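# Visit Report: Open Day at Berisha Park, Getum

The Cunesitz club opened its home ground to visitors in June, ahead of the summer season. Our delegation of 24 arrived at 10:00AM and was received at the north gate. 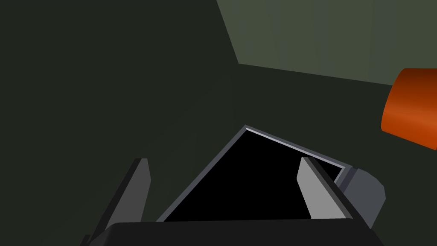 ## The Ballpark

Berisha Park covers two diamonds and a practice infield. The main diamond has 2000 fixed seats, and standing areas along the left-field line bring the permitted attendance to 2668. The covered stand was rebuilt two winters ago; its lower rows are now reached by ramp from the parking area. Visitors were asked to stay off the infield until the grounds crew had finished dragging it.

Dirk De Graaf, general manager, led the tour of the dugouts and the batting tunnels. He explained that the club shares the second diamond with the Braltard youth league, which has first use of it until 4:00PM on school days.

## Gates and Conduct

On game days the gates open 90 minutes before the first pitch. Coolers and glass are not admitted — sealed water bottles are. The conduct policy is posted at each entrance and applies equally to the parking area.

## Attendance

The club recorded 1079 visitors over the day. Guided tours ended at 3:30PM, and an intrasquad game of five innings followed on the main diamond. Requests for group visits next season should be sent to the club office by the end of January.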